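## 4. Task design and data collection

Once the teams had finished the grasping drills from Section 3, we moved them to the part of the course they had been asking for since January: a furnished bedroom! Every team worked in the same simulated room, which we call Nkuna, with a single arm and a short written instruction per episode. The simulator wrapper, Biter, was written by an earlier class and kept alive by this one (with a lot of late-night patches that we are very grateful for).

There were 8 teams, and each one owed us 60 episodes. Students drove the arm from their laptops through Wudska, the club's own teleoperation tool, and could restart whenever they liked. We capped an episode at 300 seconds. That felt generous when we set it – most first attempts ran right into the cap, and the chat channel filled up with people comparing their approach angles.

What excited us most was how quickly students began arguing over viewpoints. A wide view makes it easy to plan a reach across the bed, while a view close to the fingers helps in the last few centimeters and is almost useless before that. We recorded both kinds for every episode and let each team choose which ones to feed its policy. Figure 4 shows the room in use.
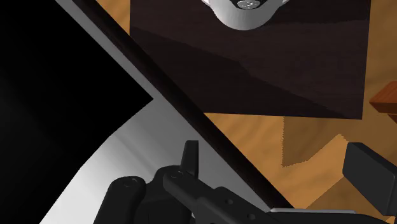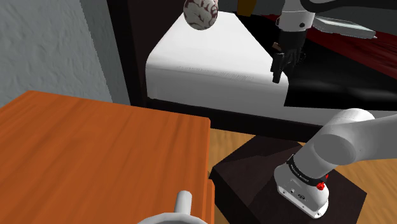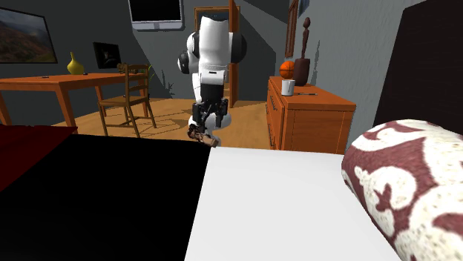 **Figure 4.** Rendered views from Nkuna: one close to the gripper fingers, and two wider ones that take in the arm and part of the bed.

Teams that started with the wide views alone usually came back within a week to add the close one, and their training runs got slower but a good deal steadier. Two teams went the other way and dropped the wide views completely. Their policies were lovely near the object and got lost everywhere else, which led to the best class discussion of the term.

We also logged every restart with a flag named Allow, set by the student when an episode was worth keeping despite a clumsy start. Section 5 compares policies trained with and without those flagged episodes.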